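Doubts over record price claimed for Gralthorpe button hoard

A tin of old buttons found behind a skirting board in Gralthorpe is being talked up as one of the most valuable finds of its sort, but collectors who have followed the story say they would like to see rather more proof before anyone starts polishing the display case.

The hoard, which goes under the hammer at the Morelli saleroom in May, is made up of 804 buttons. The catalogue says 547 of them are glass and puts most of those down to the Stollura workshop, a small maker whose pieces have become fashionable with buyers in the past few years. The rest are horn, shell, brass and bone, with a few odd cufflinks thrown in.

Morelli has not printed an estimate. It has, though, let it be known that single Stollura buttons have fetched 100 pounds each, and local reports have done the sum and arrived at a figure that would buy a decent car. That sum only works if every glass button in the tin is by Stollura, in good order, and wanted by somebody on the day.
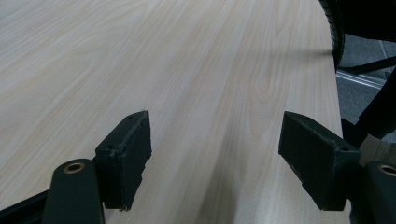

Kanako Fujimoto has collected glass buttons for most of her adult life and publishes a price guide that many dealers keep under the counter. She went to the first viewing and came away unconvinced.

"There are some lovely things in there and I would happily bid on a handful," she said. "But I looked at the backs, and a good many have a type of shank I have never seen on a Stollura piece. I asked how they had been identified and was told it was the colour. Plenty of makers used that blue."

Stollura did not mark its buttons. The workshop sold them sewn on to printed cards, and it is the cards that usually settle an argument. The Gralthorpe tin contains no cards at all. What it does contain is a folded bill with the workshop's name on it, for 70 buttons, and it does not say what kind. How 70 on a bill grew into 547 in a catalogue is a question the saleroom has yet to answer in any detail.

Olga Teixeira, who put the catalogue together for Morelli, said the bill was "one part of the picture" and that the glass had been compared with pieces in private hands. She would not say whose. Asked whether anyone outside the firm had checked the work, she said a second opinion was being sought and would be read out before the sale if it arrived in time.

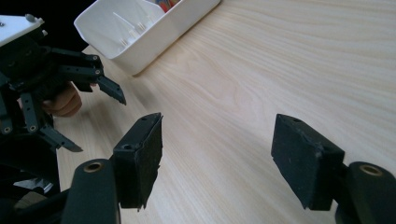
White plastic tray on a wooden table.

There is also the matter of the story that came with the tin. The version in the catalogue has it hidden by a dressmaker who feared burglars. An earlier version, given to a parish newsletter, had it dropped behind the boards by a child. Both make good reading. Neither comes with a name or a year, and buyers have been known to pay extra for less.

Collectors have been here before. The Jeltonari collection was sold on much the same terms, with a family tale and a confident list, and a fair part of it was later offered again as plain "coloured glass, maker unknown" at a fraction of the money. Those who bought the first time round had little comeback, as the small print described the maker's name as a matter of opinion. The Gralthorpe catalogue uses nearly the same wording, on its last page.

Fujimoto's advice to anyone tempted is to go to the viewing, take a glass, turn the buttons over and bid on what is there - and to leave the burglars out of it. She expects the horn and shell lots, which have had hardly a mention, to be the better buy.

The tin itself, a dented biscuit tin with no lid, is being sold separately. Viewing continues at the saleroom until 4pm each afternoon before the sale.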